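Matte floor tile, light gray, keep it or rip it out? 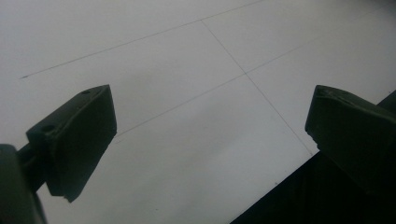 tilefootpete
Posted in Flooring, May

We bought a house in Bristilwood last year and the whole back half is tiled in the same stuff, kitchen through to the mudroom, 400 square feet of it. I have to decide whether to live with it or pull it up before the new cabinets go in. The tile is a very pale gray, close to white, with no sheen to it, and it changes a lot with the light. Where the light hits it looks bright and where it doesn't it goes a dull gray, and you can see both in the picture on one stretch of floor. My wife reads the gray part as dirt. I mopped it twice and I don't think it is dirt. The previous owner left half a box in the garage marked Plitow, no other information. Porcelain as far as I can tell. No cracks that I have found.

Questions are whether matte tile this light is a pain to keep clean long term, and whether anyone has put cabinets over existing tile and regretted it.

gardnerville_k
I have had nearly the same color for 6 years in a kitchen. It shows everything dark. Coffee, dog hair, whatever comes in on shoes. It does not show dust or flour. Sweep once a day and mop once a week and it's fine. I would not tear out a sound floor over color.

mudbed
Check that it's sound first. Take a golf ball or the handle of a screwdriver and tap every tile. Hollow sound means it isn't bonded there. If you get one or two, leave them. If you get a whole row, that changes the answer.

tilefootpete
Tapped the kitchen tonight. 13 sound hollow, most of them by the back door. The rest are solid.

mudbed
By the door could be water getting in under the threshold. Look at that before anything else. Pull the threshold and see what the wood looks like underneath.

sixpenny_nail
Rip it out. You're putting new cabinets in and this is the only time it will be easy. In five years you'll hate it and you'll be cutting around toe kicks. I did it the wrong way round and it took me three weekends with an oscillating tool.

gardnerville_k
That's a lot of demo and dust for a floor with nothing wrong with it except at the door. Porcelain on thinset over a slab is miserable to get up. Pete, is it slab or subfloor?

tilefootpete
Subfloor. Plywood with cement board over it, from what I can see at the heat register.

sixpenny_nail
Then it comes up in a day. Cement board and all. Pry bar and a flat shovel.

mudbed
It does not come up in a day. Not 400 square feet. Cement board is screwed every 8 inches and thinset to the ply if they did it right. I priced a job like that last spring and the tear-out and haul-off alone was $1880, before any new material.

sixpenny_nail
That's paying somebody.

mudbed
Yes.

orchard_lane
About the gray look. Before you decide anything, get a proper cleaner on it. Mop water with too much soap leaves a film on matte tile and it looks dull no matter how often you go over it. I used the Wedano alkaline one, let it sit ten minutes, scrubbed with a deck brush, picked the water up with a shop vac and rinsed twice. Do one corner and compare. Skip vinegar, it will go after the grout.

gardnerville_k
Agree with trying a corner. I don't see a film in the photo though, it just looks like shading to me. The edges of it are too soft. Film usually shows mop strokes.

orchard_lane
Could be. Hard to tell from one photo. The test costs him a bottle of cleaner.

tilefootpete
Did a patch by the pantry this morning with what the hardware store had. It came up a little lighter but you have to look for it. So it's mostly the light. The window is on one side only and there's one ceiling fixture. My wife looked at it at noon and at 8 pm and agrees it moves.

orchard_lane
Then put in better lighting and save your money.

mudbed
On cabinets over tile, it's done all the time. Things to watch: dishwasher height, since you lose clearance if the counter stays where it is, and shimming on the grout joints. Keep that half box. You'll want it for the door repair.

sixpenny_nail
Still say you'll regret it, but it's your floor.

tilefootpete
Update. Threshold is off. Plywood is dark for a few inches in but hard, screwdriver won't go in. Tkachenko, the outfit doing our cabinets, will reset the door tiles while they're here and flash the sill. We're keeping the rest. Still need to pick a grout color for the patch, the old grout isn't a match for anything on the chart.

mudbed
Mix up a small batch of two and let it dry on cardboard overnight before you commit. Wet grout looks darker than it will end up.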